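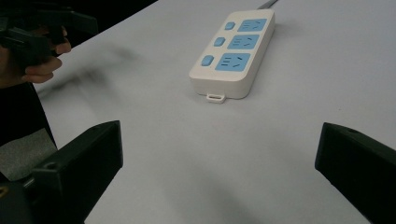 Filed under: Visits

Home | Posts | Workshop notes | Visits | About

An afternoon with the grippers at Lammers

January 13, 2024

Lammers opened its handling lab to visitors again, and I went mainly to see the hand-held grippers. I missed the last open day in July and have only read the handout from it, so some of what follows may be old news to regular visitors.

The idea is simple enough. A person holds a gripper fitted with a camera and does the job by hand, and the recording is used later to train an arm fitted with the same fingers. Lammers calls its version Uvach. The arm itself stood at the other end of the hall and runs on a controller called Grirnico, which I will come to.

The task on the table was a power strip: white body, three sockets, a blue rocker switch beside each one. The job is to press a named switch and leave the other two alone. With a finger this is trivial. With two blunt black tips it is less so, as the switches are small and the operator has to bring one tip down on the rocker without the other touching the housing. You also lose all feel for the click. I had a go and pressed the wrong switch twice.

Bernd Bauerfeind ran the session and was patient with questions. He gave these figures for the switch task:

Operators recorded: 4
Recordings kept: 391
Sessions: 16

He would not give a number for recordings thrown away, only that the first two sessions went almost entirely. The usual fault was speed. People who are good with their hands move too fast, and the arm cannot follow the path afterwards.

I asked why the strip was set at an angle to the operator. The answer was that its position is changed between recordings, otherwise the arm learns one spot on the table and little else. Lighting is varied as well, though less than he would like. A pale strip on a pale table gives weak edges and soft shadows, and he considers that a fair test. I would have liked to see the same strip on a dark surface for comparison.

The arm demonstration used an identical strip. It was given eight attempts and pressed the correct switch on six. One failure was a clean miss, with the tip landing on the plain plastic next to the rocker. The other was more interesting - the tip met the switch but slid along it without enough downward force to tip it over. Grirnico limits contact force by default, and the limit had been set for a softer job earlier in the day. It was not changed for us.

Plugging in is the next task. I expect it to be a good deal harder, given that a plug has to be held square and pushed home, and the present tips are not shaped for it. Wistano is supplying a rubber-faced pair, due in the spring. Bernd had a sample in a drawer but it would not fit the current mount.

Parking is behind the building and the signs are poor. Coffee was free.

Share this post (4) | Comments (8)

Recent posts
- Replacing the belt on the small conveyor
- Force limits and how I set mine
- Notes on cable strain relief
- Two cheap load cells compared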